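Equipment Planning: Hand-Held Grippers for the Garment Work, Second Half

The budget line for the garment folding program comes up for review in June, and the largest open item is hand-held grippers. Isla Matheson has asked each group to submit a count before then. These notes cover what the count should include and what has changed from the first request.

Start with the unit of purchase. Cloth work is planned in pairs, one gripper per hand, so a station with one working gripper is a station that is down. The first request listed single units and came out short for that reason. Please order in twos, plus spares as set out below.

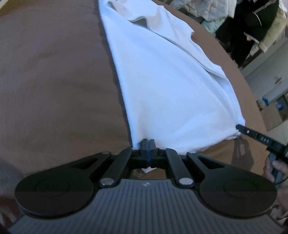 Photo: Akard cloth handling group

The approved figure is 18 grippers at 600 dollars each, assembled. Akard can buy the same design as a parts kit from Plivance for 417 dollars, but the kit price leaves out assembly labor and calibration. Arsen Skoryk is pricing both. Until he is done, use the assembled price in all worksheets.

Wear parts go on a separate line. Fingertip pads are consumables and should not be charged to capital. Pivot pins and screws are bought by the bag and come out of shop supplies. Cables sit between the two categories; this year they are consumables. Groups that booked them as capital in the first request should move them.

Work surfaces have been underbudgeted. The present setup uses a padded surface with a brown fabric cover and a curved front edge. White garments stand out well against it, dark ones less so. Angharad Bowen recommends a second cover in a lighter color for each station, at 70 dollars. The covers can be swapped between batches, and no new table is needed.
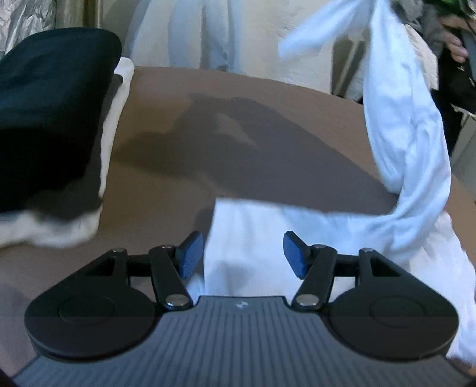
Garment stock

Stock is the item most often left off. A group that trains on a few shirts will get a policy that folds those few shirts. Plan for a mix of light and dark pieces, and for laundering, which Courtois bills by weight. Storage bins are charged to the room and need no entry.

Bulk purchase of used clothing is allowed if the supplier provides an invoice. Kelly Miranda keeps the list of suppliers who do. Items bought without one cannot be reimbursed.
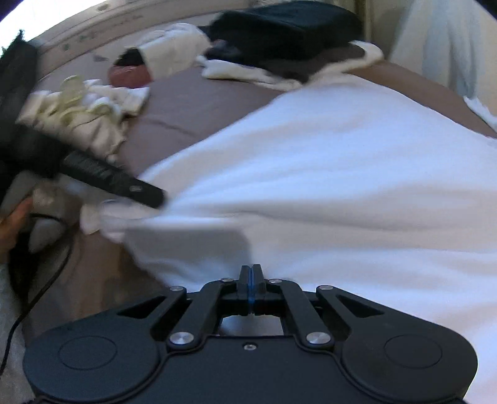

Robot arms are not part of this round. The Pronach quote stays open, and the arms will be decided once the hand-held data has been reviewed. Groups may note expected arm hours in the comments column, but should not enter a price.

Send worksheets to Fergus MacBrayne – one file per group, with the spares line filled in even if the entry is zero. The spares allowance is one pair per group.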